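Plandorley Workshop - minutes, 2026-02-12

Present: me (taking notes again), Natsumi Yagi, Siwan Hopkin, Huang. Apologies from Rastel, who had a late shift.

Last minutes: agreed, once Siwan had corrected my spelling of Jatuner. I'd put two Ts in it all the way through, sorry!

1. Where we are with the gripper

Natsumi has taken over the finger linkages and gave us the long version (I'm keeping it short). The left side still has more play in it than the right. She wants to swap the pivot screws on both before anyone touches the software, and I'm all for that - we lost most of January chasing a software fault that was a loose screw.

2. Small things

We spent a good while on what it should be practising with. Siwan is keen on hair ties and clips, the sort of bits that end up in a tray at home, and I think she's right. Blocks are too easy and they don't teach us much.
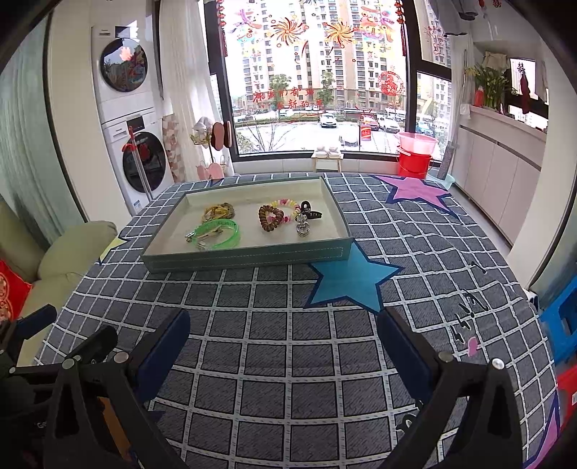 Bangles and bracelets are a different job again, as you can come at a ring from the inside or the outside, and Huang thinks we should pick one way and stick to it for the first 100 goes. Natsumi would sooner mix them up from the start. We went round this twice and settled on Huang's way, with a look at the notes after that. Claw clips wait until the pads are sorted.

3. Pads

Siwan has priced a sheet of softer rubber at £12, enough for several sets. Agreed, and I'll order it. Huang asked if we could try two thicknesses. Yes, if he does the cutting!

4. Money

£69 left in the tin before the rubber. Subs are due from everyone except Natsumi, who paid early and would like that written down. Done.

5. Anything else

The Jatuner motor is still whining when it warms up. Rastel to have a listen.

Siwan to bring the good screwdrivers back.

Next meeting same time in a fortnight, and it's Huang's turn for biscuits.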